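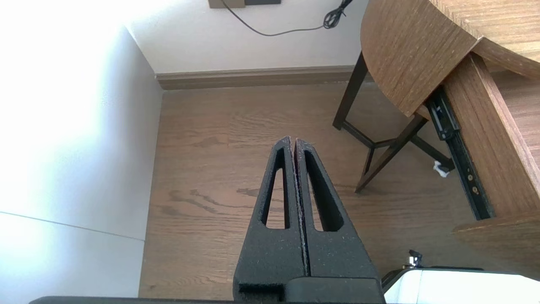
Black gripper fingers above a wooden floor.

Hawthorne Magistrates' Court to hold evening sittings for unpaid fines

Hawthorne Magistrates' Court will open two evenings a month from August for people who have fallen behind with court fines. The sittings will begin at 5.30pm and are meant for those who cannot attend during the working day.

The court has 1511 fine accounts on which no payment has been made for three months or more. Most relate to motoring offences, television licence cases and minor public order matters. Letters will be sent to every account holder before the first sitting, giving the amount owed and a date on which to attend.

Each evening list will be limited to 22 cases. Magistrates will be able to set a new rate of payment, allow further time or, where the law permits, write off part of the sum. They will also keep their existing powers to order deductions from earnings or to pass a case to enforcement officers.

Mechthild Frei, who chairs the bench, said: "A fine is an order of the court and must be paid. We also have a duty to look at what a person can afford, and we can only do so if that person comes before us with the right papers. I would urge anyone who receives a letter to reply to it."

Those attending should bring proof of income, details of rent or mortgage payments and any letters about benefits. The duty solicitor will be present at each sitting, and the advice charity Widura will offer free interviews of 35 minutes in the ground floor waiting area. Interviews may be booked in advance through the court office.

Ambros Haslinger, legal services manager at Widura, said: "Many of the people we advise have stopped opening their post. An early interview, before the case is called, often means the magistrates have a full set of figures in front of them."

Anyone who pays the full balance before the date in the letter need not attend. Failure to reply or attend may lead to a warrant being issued.

The evening sittings will run for six months, after which the court will decide whether they should continue. Daytime fines courts are not affected – existing hearing dates still stand.

Related news
Rupert Lüthi appointed to Hawthorne bench
Changes to jury waiting areas
Opening hours for the public counter
Witness service seeks new premises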